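The Snack Went Missing and So Did the Error

The fault at Derncombe had everything a good scandal needs except a scandal. A sorting program trained on hand-held gripper work was asked to put packets into a cardboard box. It closed its fingers on air, lifted the air, carried it over and let go. Then it logged a success. It did this 430 times before someone looked in the box. 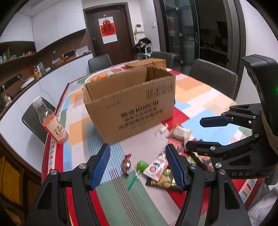 Modupe Afolabi wrote in to say I was making a fuss over candy, and that a machine which drops nothing has at least broken nothing.

I take the point, and I'd take it further if Zurnard were selling the same software only to people with candy. It has a September launch planned for pharmacies. A crushed cookie announces itself. A pill bottle that never left the shelf, with a green tick beside it, keeps very quiet.

The job looks like nothing when a person is working the jaws. You squeeze, the packet is between the pads, you know it. The program knew only that its fingers had been told to shut. 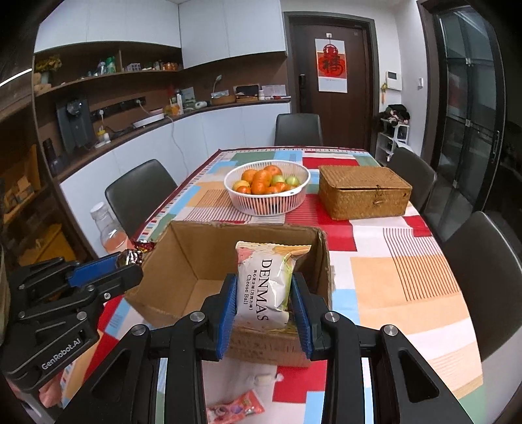
What a Tick Should Cost

Zurnard's fix took six weeks and is a pressure check. I'd have asked for it before the first tick.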